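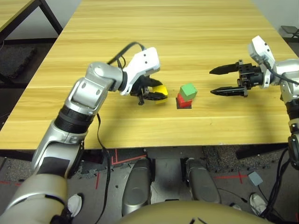

Sevach table with light wood top
Made by Kilter

Delivered flat, legs packed separately
Available in 2 heights
Guarantee: 2 years on top and frame

The Sevach is a plain rectangular table for workrooms, classrooms, play areas and anywhere else that needs a clear flat surface. It has a light wooden top and black metal legs. There are no drawers and no shelf underneath, and the edges are left simple so that tables can be pushed together along any side.

Marin Ivanov drew the first version for the Obradović workshop, where the old benches were too deep to reach across. The version sold today has the same top with a stiffer frame. Existing owners can fit the new legs to an old top, but the fixing plate has to be changed as well. Ask us for the plate when you order the legs.

The top

The grain runs in long stripes along the table, from pale yellow through to a warmer tan. Every top is a little different. If you are ordering several tables for one room, tell us at the time and we will pick tops that sit well together. We can't match a new top to one you already have, although the colour does even out with use.

The surface is oiled at the factory and comes ready to use. It has a low sheen and doesn't glare much under ceiling lights. Fine scratches can be rubbed out by hand. Deeper marks will need sanding and fresh oil, and it is best to do the whole top in one go so that no patch shows.

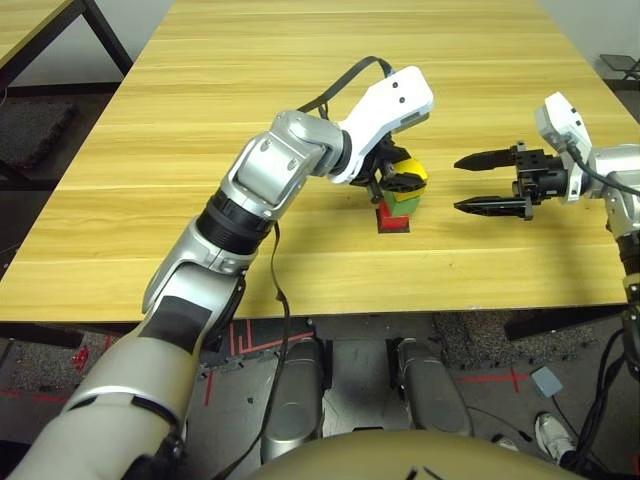

The Sevach was meant from the start for small handwork: sorting, building, sewing, puzzles, model parts. A busy pattern or a dark top makes small pieces hard to pick out, and a soft one lets them lean. On this top strong colours stand clear of the grain, as with the toy blocks stacked near the middle, yellow over green over red. Paper and card are less easy to see against it, and for those we suggest a coloured mat.

Flala play blocks can be added to the order if the table is going to a nursery or a playroom. They come in mixed colours and are packed in a cotton bag. Please note that the bag is not a toy and should be kept away from small children.

Legs and frame

The legs are black powder-coated metal and bolt to the frame from below. Each foot has an adjuster that turns by hand. Set the table where you want it, press on the corners, and wind down whichever foot is lifting. On carpet it's worth checking again after a week or so, as the pile settles.

The lower height suits children and seated adults. The taller one is for standing work. Both use the same top, so you can change from one to the other later by buying legs only.

Putting it together

Allow roughly 3 quarters of an hour. You will need a crosshead screwdriver. The hex key is in the box with the bolts.

Lay the top face down on a blanket or on the flattened packaging. Put the frame in place and start all the bolts before tightening any of them. Fit the legs, tighten everything, then turn the table over. This last part needs 2 people — the top is heavy and the legs should not be used as a lever.

Don't use a power driver on the frame bolts. If a bolt feels stiff early on, take it out and start it again by hand.

Care
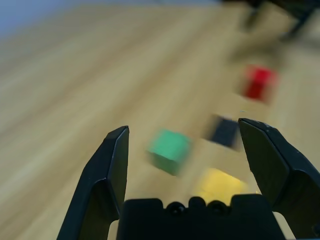 Wipe with a damp cloth along the grain and dry it afterwards. A little washing-up liquid is fine for sticky marks. Avoid scouring pads, bleach and spray polish, which leaves a film that stops new oil going in.

Re-oil when the top starts to look dull or when water no longer beads on it. In a home that may be once a year. In a classroom it will be more often, and many schools do it during a holiday so the oil has time to dry. Use a thin coat, leave it for as long as the tin says, and take off what is left with a clean rag. Oily rags can heat up on their own, so soak them in water before throwing them away.

Glue, clay and paint should come off before they harden. Use a mat for hot glue guns and soldering irons.

Delivery and returns

Tables go out on a pallet to the ground floor only. Check the corners of the top before you sign. Damage found later can still be reported, but please send photographs and keep the packaging.

Unused tables can be returned if the legs have not been fitted. Tops that have been oiled again can't be taken back.

The taller legs are out of stock and are expected again in November. Orders for them can be placed now and will be sent in the order received.

Page last updated 16 Sep 2023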